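Dallthorpe Community Hall
Room and Furniture Safety Checklist
Reading time: 2 min

Date of inspection: 25 Jun 2025
Inspector: Rhea Estrella
Reviewed by: Sarla Chaudhary

1. Exits and walkways. Satisfactory. Main doors open fully and close without assistance.

2. Tables. Satisfactory with comment. The round table was checked for level and for splinters along the rim. No sharp edges were found. Cables at table height must be routed away from the walking side.

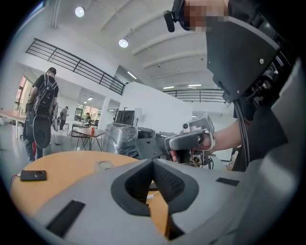
Item 2: round table, light wood top, with red cable at left.

3. Bags and personal items. Comment. Backpacks should be stored on the wall hooks during sessions. Occupants were reminded at the time of inspection.

4. Electrical outlets. Satisfactory. Two cover plates replaced in January; both remain secure.

5. Fire extinguisher. Action required. The service tag is not legible. Reynaldo Gatchalian to arrange a replacement within 30 days.

6. Lighting. Satisfactory.

Overall result: Pass, subject to completion of item 5. A copy of this checklist is to be kept in the hall office.

Contact the Facilities Office | © Dallthorpe Community Hall | Back to top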